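Bench notebook, tuner and metronome tests

April 21, 2018

Picking up from the last entry. The question is still whether any of the three tuner apps is good enough to recommend to beginners, or whether we go on telling people to buy a clip-on. The makers all say yes. I would like to see it on my own guitar first.

Apps under test: Dolline (free, with ads), Grumow (paid), and the Foley practice suite, which has a tuner, a metronome and a chord book stuffed into one program. Reference is the old strobe pedal, straight off the pickup. Phone flat on the bench, guitar a forearm's length away, same pick throughout.

Fresh strings went on last night and were stretched twice before I started. I still don't trust the B string. It was creeping flat through the first few readings and I threw those out. The tally below starts after it settled.

Standard tuning, plucked one string at a time, 183 plucks in total. Dolline and Grumow both agree with the strobe on the D, G and B strings closely enough that I can't hear a difference. On the low E they part ways. Dolline's needle swings sharp on the attack and then takes its time coming back, so a beginner who turns the peg while the needle is moving will end up flat. Grumow seems to wait before it shows anything. That looks slower and is probably the smarter choice, though their page sells it as "instant," and it isn't.

Foley jumps an octave on the low E if I pick near the bridge. Note name stays correct, so it may not matter to anyone, but it makes me doubt the rest of what it shows.

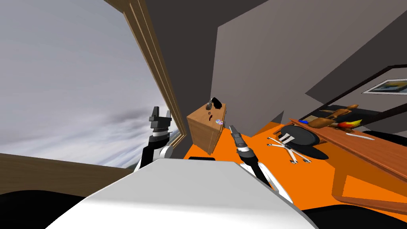

Alternate tunings

Drop D is fine in all three. Open G is fine in Dolline and Grumow. Foley has a menu of alternate tunings as long as my arm, and in DADGAD it labels the third string as G but lights up green when the string is noticeably sharp of G. Checked against the strobe, then checked again after lunch with the app restarted. Same thing. Either the target is wrong in their table or the green zone is far too wide. I suspect the green zone, as it also turned green on a string I had left flat on purpose.

How wide is the green zone? None of them say. I measured by turning the peg very slowly and noting the strobe reading when the light changed. Foley calls you in tune anywhere within 20 cents either way. That is awful. A chord tuned to opposite ends of that range sounds sour to anybody, trained or otherwise. The other two are much tighter, tight enough that the peg slop on a cheap guitar is the bigger problem.

Note to self: repeat this on the cheap guitar. The tuners on the good one flatter everything.

Metronome

Set each app to 120, recorded the clicks into the computer from the headphone socket, and let it run for 1000 clicks. Then measured the gaps.

Grumow: steady. No complaint, which annoys me a little given what they charge.
Dolline: steady until an ad loads, then one late click. It happened often enough in the run that I stopped calling it chance. With the phone in airplane mode it went away. So the free version is fine as long as you cut it off from the network, and I doubt many people will.
Foley: slightly slow overall, and the screen flash doesn't line up with the sound. I noticed the flash before I noticed the drift. If you play to the light you will rush.

I am not convinced by the argument that small click errors don't matter to learners. Learners are exactly the ones who can't tell if it's them or the machine.

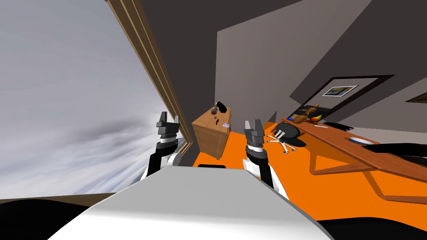

Both arms up, window on the left.

Chord book

Only Foley and Dolline have one. Foley claims 307 chord shapes. I went through the first few screens and a good share are the same shape moved up the neck, so the number means less than it sounds like. Found a B minor drawn with the barre one fret too high. That is a beginner's first hard chord and it's wrong in the picture. The sound it plays when you tap it is right, so somebody typed the diagram by hand and didn't play it back.

Dolline's book is smaller and plainer. All the open shapes I tried were correct. No left-handed view, or if there is one I couldn't find it.

The lesson clips

Foley also bundles short clips from the Kistinby video course. These are samples, cut so that they stop when the teaching gets going, and a button for the full course comes up. I have no quarrel with advertising, but the store page lists them as "lessons" and they are trailers. Sound quality was good. The one on changing from C to G was useful for as long as it lasted.

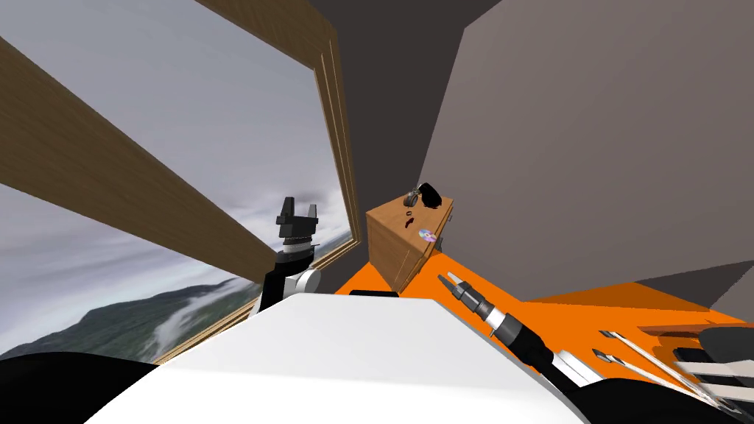 I also wonder who picked the order. Strumming patterns come before tuning, so the player in the clip tells you to strum along with him before the course has mentioned that your guitar might be out. Maybe the full version sorts this out. I'm not paying to check.

Background noise

Ran this one quickly and would not lean on it. Played talk radio from across the bench and tuned the A string. Dolline got lost and flickered between notes. Grumow held on unless the radio had music in it. Foley showed A with great confidence, including once when I hadn't plucked anything. A clip-on picks up the vibration through the headstock and doesn't care about the radio, and I have yet to see a phone app that gets past that.

Where I am for now

Grumow for the tuner if somebody insists on a phone. Dolline in airplane mode as the free choice. Foley no, not with that green zone and that B minor. The clip-on advice stays as it is until one of these does better in a noisy room.

Loose ends:
Same tests on a nylon string guitar – the softer attack may help Dolline.
Older phone, if one turns up. All of the above is a single phone and a single microphone.
Write to Foley about the DADGAD third string and the B minor diagram. Include the strobe readings.
Recheck Foley's metronome at 60 and 200. The drift may only show at some tempos.
Foley promises a new version in August. Their last "improved tuner" had the same octave jump as the one before it, so I'll keep these recordings for comparison.
Strobe pedal battery is low. Change it before the next session and redo the low E readings, in case that was part of it.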